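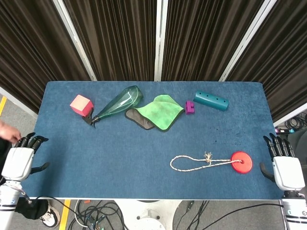 The returns building in Wusham is where things go when people change their minds. Drorkano has run it for years on behalf of several online stores it would prefer I not list, and until recently the whole operation came down to a long room of people opening boxes and deciding what was in them. A good deal of it still is. At the far end of the ground floor, though, past a yellow stripe we were asked not to step over until invited, there are brown curtains hung on white metal framing, and between them a table covered in something like blue felt. On our visit it held a crumpled lime-green cloth, a green bottle lying on its side, a purple block with a notch cut out of it, and a rope pull toy with a red disc. Two white arms with black fingers waited on either side of all this with the air of guests who have not been told whether they may start eating. The staff call the pair Mạc, which is the name that came on the paperwork, and they say it many times an hour, usually in the tone you would use on a cat near a glass.

I should back up. The tour was open to anybody who signed up through the Dedport library, and I signed up because my feet were cold and the bus was free. There were more of us than the bus company expected, so a few people drove. It takes the better part of an hour to get from Dedport to Wusham, most of it behind a truck, and when you arrive there is a parking lot, a flagpole with no flag, and a door marked DELIVERIES that is the visitors' entrance. The door marked VISITORS is where deliveries go. Our guide, a floor lead who had been at the building 10 years, said there was a request in to swap the signs.

We started upstairs with coffee and slides. The slides said the building takes in a daily average of 868 parcels in a quiet season and that we should not ask about January. Each parcel has to be opened, looked at, matched to what the customer claims it is, and sent on one of four ways: back on sale, off to be repackaged, to a discounter, or into the bin. The matching is the part that eats the day. People return the wrong item. They return the right item inside the wrong box. One sorter keeps a shelf of things no store has ever admitted to selling, and it was the most popular stop on the tour by a wide margin. I would have paid for a ticket to the shelf alone. There is a ceramic owl on it with a drain hole.

Then downstairs, to the main floor, which is loud in a cardboard sort of way. The benches are waist high and set in pairs. Everybody has a knife on a string. The work itself is quick and looks easy until you try it, and we were allowed to try it, on a practice box, and I took so long over the tape that the woman beside me reached across and did it with one stroke while carrying on a conversation about her gutters. She had started in June and was considered new.

What everyone had come for was the table, and after a while we were walked down to it. The idea is simple enough. Small loose goods, the stuff that comes out of its packaging and never goes back in, are the worst job in the place. They arrive in tubs, all mixed together, and somebody stands and picks through them for a whole shift. Drorkano would like the arms to do the picking. At present the arms are learning, and what they mostly learn on is an assortment of odd things laid out by a person, tried, laid out again a little differently, and tried again. The layout matters a great deal. A cloth spread flat is one problem and a cloth in a heap is another. Rope is apparently a problem in any position. The sorter who was showing us the table that morning told us he had strong feelings about rope now, having had none before, and that his family had asked him to stop bringing them up at dinner.

He used to work the tubs himself. I asked whether it bothered him to be teaching the thing that would take them over, and he gave the question more thought than it usually gets. He said he did not miss the tubs. His neck did not miss the tubs either. What he missed was talking, as the tub bench sat four people facing one another and the table needs one person, or two on a good day, and the arms contribute very little. He also said the table was tiring in a way he hadn't expected. On the tubs you could let your hands go and think about something else. With Mạc you have to watch, and write down what went wrong, and he had never before had a job in which he was supposed to describe how a thing got dropped. There is a form for it. The form has a box for "other," and "other" is doing heavy work.

The pay question came up, from the back, as it always will. The floor lead told us that people who trained for the table got a higher grade and kept it if they moved back to the benches, and that so far three had gone over and one had come back. The one who came back works near the window and would rather be left alone, a position I respect. Nobody on the tubs has been let go. A man in our group asked what "so far" meant in that case. The floor lead said it meant so far. I liked her for not dressing it up, and I noticed she did not look at the slide person, who had come downstairs with us and was standing by the fire extinguisher.

There are smaller changes, the kind that don't get a slide. The floor near the table has to be kept clear on account of the cables, which run everywhere, so the shortcut to the break room is gone and everyone goes the long way past shipping. This has caused more bad feeling than the machine itself. The radio got moved, too. It used to sit where the curtains are, and it is now at the other end, which means the repackaging people choose the station, which means soft rock. A petition went up by the time clock and gathered 60 signatures, some of them in suspiciously similar handwriting. Management has agreed to alternate weeks.

The curtains have a practical purpose (the light from the loading doors shifts all day and everyone would like one less thing to shift), but they have had the effect of making the table feel like a place where something is going on. People wander over on their breaks and look in. There is some betting, in snacks. The sorter said he has started to know, from the way a hand comes down, whether it is going to work out, and that he gets it right more often than the software does. I asked if anyone had written that down. He said there wasn't a box for it.

We were each allowed to lay out a round of objects. I put mine in what I thought was a fiendish arrangement. He looked at it and said it was fine, the way a dentist says it.

After that there was a quarter of an hour for questions, nearly all of which were about how to return things. For the record: tape the box, take the old label off, and put in the item you say you are putting in. They would also like you to stop using packing peanuts. This was said with feeling by several people at once.

Practical notes for anyone thinking of going. The tours run monthly except over the holidays, and the library desk in Dedport keeps the list. Closed shoes are required and they do check. You can photograph the table but not the benches, as the parcels have people's addresses on them. The coffee is upstairs and there is none downstairs, so drink it when it's offered. Bring a sweater – the loading doors stay open more than they stay shut. The bus back leaves from the door marked DELIVERIES, and two of our party waited quite a while at the other one.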